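Is it worth stripping old varnish off a cedar chest or should I leave it alone?

trurka_attic
My aunt Halyna left me her cedar chest and I've been going back and forth on the outside finish since May.
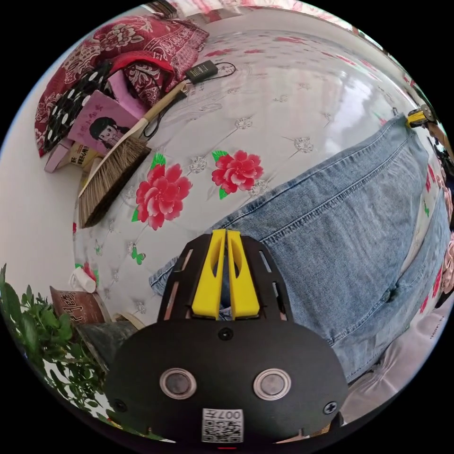
So the finish has gone dark and kind of gummy on the lid, and there's alligatoring down both sides. The inside is bare cedar and still smells great. I paid 40 bucks to have it hauled here so I'm not precious about the money side, I just want to put blankets in it and sit on it when I tie my shoes! My plan was stripper, scrape, sand to 180 or so, then wipe-on poly. My brother says I'll ruin it. Thoughts?

gornine
Your brother's right, sorry. Try cleaning first. Mineral spirits and a rag, then a little dish soap in warm water, wring it out well. Half the "gummy varnish" I've dealt with was furniture polish and hand grease.

plidwood
Disagree. If it's alligatored it's done, cleaning just gets you clean alligator. I've stripped 7 of these for family and not one person has complained.

gornine
Have any of them tried to sell one?

plidwood
No, they keep blankets in them. Like OP said.

kovalchuk_b
Before anybody scrapes anything, do the alcohol test. Dab of denatured alcohol on the back or underneath, wait a minute, touch it. If it goes sticky it's shellac, and then you don't need stripper at all. You can reamalgamate it, meaning you brush on alcohol and the old finish melts and levels itself out. Did my mother in law's that way in an evening.

trurka_attic
OK never heard of that. Does it work on a vertical side or does it all run down?

kovalchuk_b
It'll run if you flood it. Lay the chest on its side and do one face at a time. Windows open, no pilot lights.

dmargaritis
Dionysis here, I refinish part time. Couple things. Most of these chests are veneer over cedar, and the veneer is thin. If you go at it with a power sander you'll be through to the next layer before you notice, and there's no fixing that short of new veneer. Sand by hand, with the grain, and stop early. Also please don't put any finish on the inside. It seals the smell in and stays tacky in the closed box, and then your blankets stick.

plidwood
Agree on the inside. I still say strip the outside.

dmargaritis
Stripping is fine. It's the sanding to bare wood afterward that gets people.

gornine
I'll just say I had a quote of 182 dollars from a shop to strip one, and I cleaned and waxed it instead and it looks like an old chest, and I like it.

trurka_attic
Update, did the alcohol thing underneath on Wednesday. Went sticky in maybe 90 seconds, so I guess shellac? Going to clean the whole thing first (fine, gornine, you win that part) and then try kovalchuk's trick on the back.

Oh, and the lid lock. It's the kind that latches by itself when it closes. Leave it or take it off?

kovalchuk_b
Take it off. Today. Kids have gotten trapped in those. Some of the makers have replacements that don't latch, so look up yours.

plidwood
Yep, on that one we all agree. Two screws usually.

trurka_attic
Off it comes. Will post the back panel when it's dry.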